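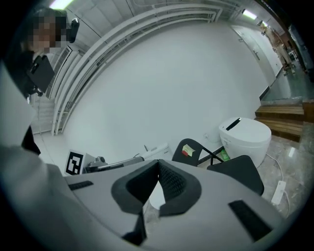
Left gripper drops tracking mid-episode, then jumps. Anyone else?

Posted in: Handheld rigs / Faults and fixes

flilell_sem
Monday, 9:40 am
Hello all, and sorry in advance for the length, I never learned to write a short post. We record with a pair of handheld grippers in a bathroom showroom (toilets, mostly, so lid lifting, button pressing, that kind of thing), and since the start of November the left one has been misbehaving. It tracks beautifully for a while, then the pose freezes, and when it comes back it has jumped sideways by the width of a hand. The right one has never done it once.

Out of 318 episodes last week I had to throw away 60, and every one of those was the left side. I've swapped the USB cable, restarted the logger more times than I care to admit, and wiped the lens. The Worix log only says "pose lost" and then carries on as if nothing had happened, bless it.

The safety side bothers me more than the lost data. We replay episodes on an arm, and on Friday one of the bad ones got through my check. The arm followed the jump and swung hard into the side of a display cabinet. No one was near it and the cabinet only got a scuff, but I went home feeling a bit sick about it.

tudor_m
10:15 am
Hi Sem, glad everyone's fine! That would have shaken me too. My money is on the floor. Polished tile with ceiling lights reflecting in it is miserable for visual tracking, and glossy white ceramic is nearly as bad. Try some matte rugs before you buy anything.

lendard_bench
10:32 am
Respectfully, I don't buy the floor theory. Both grippers see the same floor and only one of them fails. That's a hardware fault on the left unit. Reseat the connector inside the handle, the Lendard ones work loose if the cable gets tugged.

flilell_sem
11:05 am
Thank you both, you're very kind to read all that. Tudor, I did wonder about the reflections, but Lendard has a point about the right one being fine. I should have said how we work. We lean right down over the floor with both arms out and the two grippers close together, fingertips nearly touching for the fine bits, and the cables hang down past our arms. 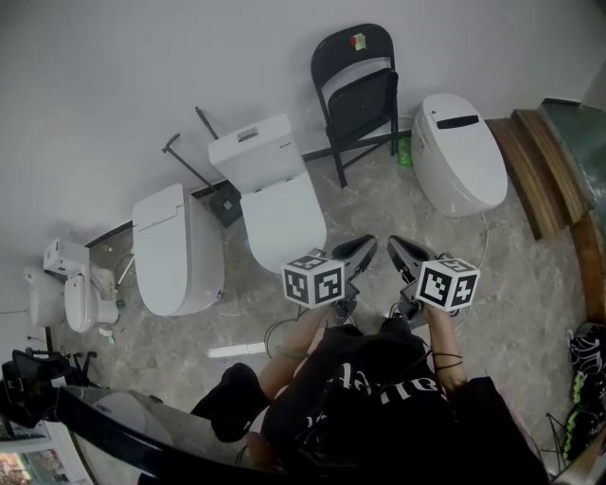
So there's a fair bit of pull on those cables whenever whoever is recording moves back, and I suppose I'd stopped noticing it. Most of the bad episodes do start when we've been reaching across to the left, now that I go back through my notes. I'll open the handle after lunch.

lazar_user
11:48 am
Can we talk about the arm for a minute? A connector is a nuisance, but an arm that will follow any jump in a recording is going to hurt somebody sooner or later. We put a speed cap in the replay script, 300 mm per second, and it stops dead if two poses in a row ask for more. It took me an afternoon, and I'm slow. Please don't replay anything else until you have one.

tudor_m
12:10 pm
Agree completely with Lazăr on the cap. I still say rugs as well, mind you. Two things can be wrong at once!

lendard_bench
12:21 pm
Sure, but change one at a time or he'll never know which one did it.

flilell_sem
4:55 pm
Back again, with greasy fingers. The connector in the left handle was sitting crooked, and I could make it cut out by wiggling the cable. I've reseated it and taped a loop of slack to the handle so the pull lands on the tape. We've only done 5 episodes since, all clean, so I'm not celebrating yet. Arm is unplugged until the cap is written. Lazăr, would you mind sharing how you handle the very first pose? Mine always starts with a little hop.

lazar_user
5:20 pm
Not at all. Skip the first second and ease the arm over to the start pose slowly, with your hand on the stop button. I'll send you the script tonight.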